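Come collect stories with us: call for volunteer interviewers and storytellers

The Flaswood Coffee Memory Project is looking for people who like to listen, and for people who like to talk. If you have ever worked behind a lunch counter, carried a thermos to the early shift or met your future husband over a bad cup at the bus depot, we want to hear from you!

We started last year with one recorder and a list of closed cafes. Since then we have gathered 185 recorded conversations, and the index of places people mention now runs to 2,411 entries (the old Negri lunchroom on Cavholm Street is far ahead of everything else). It has been a joy, and we still have whole neighborhoods where we haven't talked to a single person. The east side is thin. So are the mill years, and so is anyone who drank their coffee at night.

What you would do as an interviewer

You meet a storyteller for one conversation, usually an hour and a quarter, and you let them go where they want. We give you a sheet of opening questions, but most people need only the first one: where did you drink your first cup? After that you write a half-page summary while it is still fresh in your head. We ask for four interviews between now and the end of July. You can do them all in two weeks or spread them out.

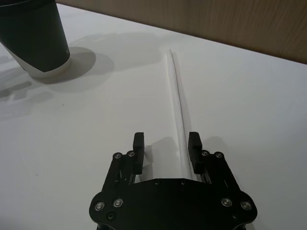

A cup at the Wenduron rooms, Flaswood.

No experience needed. Training is one evening, Tuesday at 6:30 p.m., and covers the recorder, the consent form and how to sit through a silence without jumping in. That last part is harder than it sounds and we practice it in pairs. Past interviewers have included a retired mail carrier, two high school seniors and a dental hygienist who is now on her eleventh conversation and keeps asking for more.

We would especially love to hear from you if you speak Spanish, Polish or Portuguese. Several storytellers have told us they remember better in the language they grew up in, and right now we have to put them on a waiting list.

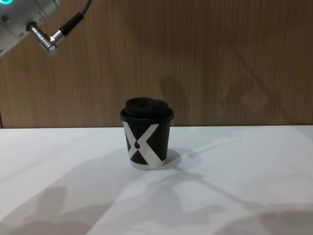 What you would do as a storyteller

Talk! You choose the place: your kitchen, a library study room or our rooms at Wenduron, which have a ramp and free parking behind the building. Bring photos, menus, pay stubs, a chipped mug, whatever gets you going. We scan papers on the spot and hand them straight back. You can stop at any time, and you can ask us to leave out a name or a whole section later on.

Everyone who takes part gets a copy of their own recording. With your permission, it also goes into the listening collection, which we plan to open to the public in the fall.

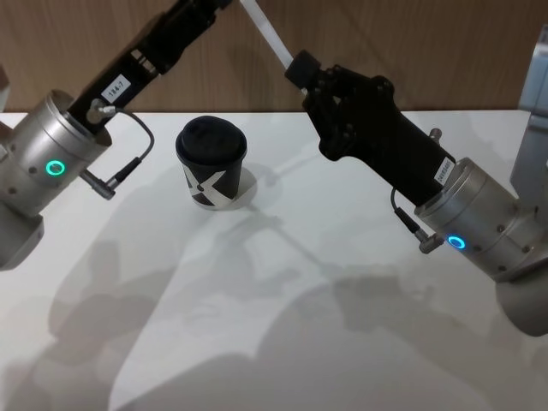 Wenduron rooms, with coffee.

Travel and thanks

Interviewers are unpaid, but we cover bus fare and mileage within the county. Storytellers receive a grocery card after the conversation.

How to join

Send a few lines to Jytte Hafstein, project coordinator, or leave a note at the Wenduron front desk. Tell us which role you want, which evenings are good and one place in Flaswood where you remember drinking coffee. Under 18 is fine with a parent's signature.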